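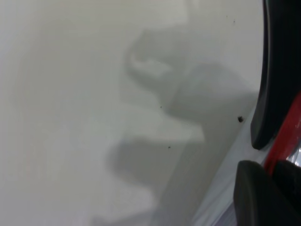 Wrong death year on the page of the Duchess of Zemirgate

Status: open
Part of site: Rulers and Houses, short biographies

Problem
The page says that the duchess died at the age of 19, but the family table on the same page gives her a reign of 12 years after her marriage. Both cannot be correct. The page of her husband has the table only, so there the mistake is not visible.

What I tried
1. Cleared the cache and opened the page again. Same text.
2. Compared with the page of the House of Ultley. It lists seven children for her, also not possible with the first age.
3. Looked in the page history. The age was added in March, in the same edit that changed the spelling of Cleltell Castle.
4. Went back to the version before this edit – the age is gone, but the old spelling returns.

Reply from the site desk
Thank you for the clear report. The age belongs to her niece, who had the same first name. We removed it and kept the new spelling. The search result may show the old text until the night update.

Follow-up
The English page is good now. The Polish page, under the name Zawadzka, still has the wrong age. Please keep the ticket open.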